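Gripper comparison, day one. Two handheld units on the bench this week, the Odska and the Gendell. Same wrist camera mount on both, same fisheye lens. Thread.

1/ The Odska is the lighter one. You notice after an hour of holding it. The trigger is stiff out of the box and loosens up some by the afternoon.

2/ The Gendell has wider fingers and a softer pad. Good on hard, round things. On thin cloth it tends to grab two layers – I'm still working on the finger angle.

3/ Soft items are the part I care about most, so that's where the time is going. Pink fabric, dark chairs and big windows behind it. Backlight is hard on the exposure, and I want both units tested with it.
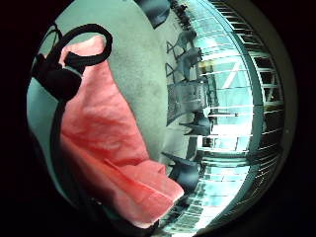
4/ Controller: both run off the Zakine board. Firmware from July still drops a packet now and then on the Odska. No drops on the Gendell so far.

5/ Count as of tonight: 172 clips with the Odska, 63 with the Gendell. I'll even that out before I compare grasp failures.

6/ Someone asked about the Nørgaard arm. It's mounted but not wired. Cables are on order – maybe next week.

7/ Tomorrow: new finger pads on the Gendell, then the same cloth set again.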